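Search this site
Search for: Go

Cricket Coaching Foundations, Unit 4: Building and Pacing an Innings
Posted in October by Glykeria Rallis

Welcome back, everybody! Last unit we worked on stance, grip and the straight drive. Now we get to my favorite part of the whole course, the thinking that goes on between the ears. Please read these notes before the evening session and bring a pencil, we'll be filling in charts.
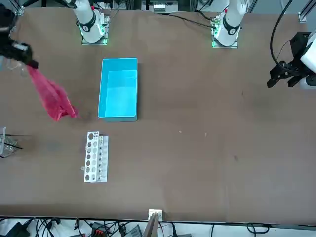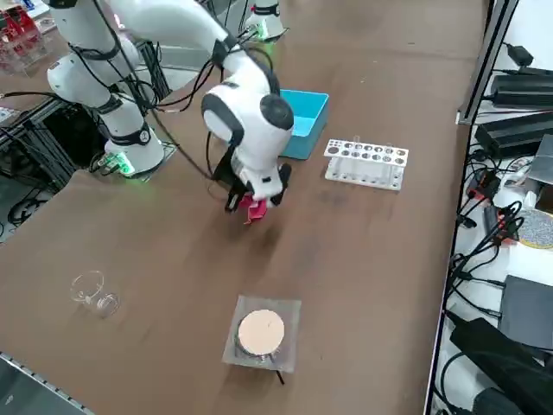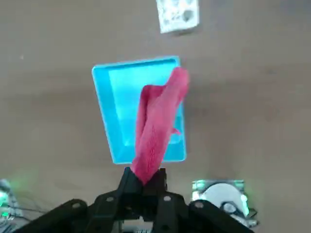 1. What "pacing" means

An innings has a shape. Some batters start slow and finish like a freight train, some go hard early while the fielders are kept close in, and a few (lucky people) can do both. Pacing is the choice of how much risk to take at each stage, given the balls left, the wickets left and the state of the pitch.

Two words you need:

Strike rate: runs scored per 100 balls faced. A batter with 30 off 25 has a strike rate of 120.
Run rate: runs scored per over by the team. A team that makes 48 in 8 overs is going at 6.

Beginners mix these up all the time. Strike rate belongs to the batter, run rate belongs to the team. Write it inside the cover of your notebook!

2. Worked case: Ellton v. Drollport, 2020

I love this match and I make every group study it. It was a 40-over club game on the Haresness ground, which has a short boundary on the pavilion side and a long, slow one toward the river.

Ellton batted first and made 202. Drollport were all out for 198. Four runs in it!

Look at how Ellton got there:

Overs 1-10: 38 for 1
Overs 11-20: 41 for 2 (79 for 3 in total)
Overs 21-30: 52 for 1 (131 for 4)
Overs 31-40: 71 for 3 (202 for 7)

Now Drollport:

Overs 1-10: 64 for 2
Overs 11-20: 58 for 2 (122 for 4)
Overs 21-30: 43 for 3 (165 for 7)
Overs 31-37: 33 for 3 (198 all out)

At the halfway mark Drollport were 43 runs ahead of Ellton's score at the same stage, and they had lost just one more wicket. They needed 81 off 20 overs, barely four an over. Then look at the third block. Seven down, and three whole overs never got used. Those three overs are the lesson. With 18 balls still in the bank, five singles would have won it.

Meinrad Schwaiger kept wicket for Ellton that day and talked to last year's group. He said the Drollport middle order kept hitting toward the river, where the ball just died in the grass, and that Widmer bowled his slower one over and over because they kept going after it. I still get a kick out of that. A bowler with one good trick and the patience to repeat it!

3. Rotating the strike

Rotation means taking singles so that both batters face regularly. It sounds dull and it's wonderful to watch when a pair does it well. What to teach:

a) Call early and loud. "Yes," "no" or "wait," nothing else.
b) The striker calls for balls hit in front of the wicket, the non-striker for balls that go behind.
c) Run the first one hard, every time.
d) Soft hands. A ball dropped at your feet with a loose bottom hand is a run if your partner is backing up.

Drill: pairs, two overs, no shot may reach the boundary. A boundary costs four runs. Swap the bowlers, go again. Groups of 10- to 12-year-olds go crazy for this one.

4. Reading the chart

A "worm" plots total runs against overs. Draw both teams on one sheet, Ellton in pencil, Drollport in ink. Mark each wicket with a dot (I've given you the blocks only, so space the dots evenly inside each block). Where does the Drollport line start to flatten?

Before next time

- Finish both worms.
- Work out the run rate for each of the eight blocks. Careful, the last Drollport block is seven overs.
- Write 600 words on this: you are coaching Drollport and you can send one message out at the 20-over drinks break. What do you say, and to which batter?

Bring your own helmet if you have one, we're short on the small sizes.

Comments (3)

rivers_end
Is the run rate for the last Drollport block 4.71? I keep getting that and it looked low to me.

G. Rallis
Yes, 33 over 7, well done! And it was more than they needed at that point, so think about what that says about the wickets.

offcutter
Tried the no-boundary drill with my under-12s. Two of them now refuse to play any other game. Is there a version for three batters?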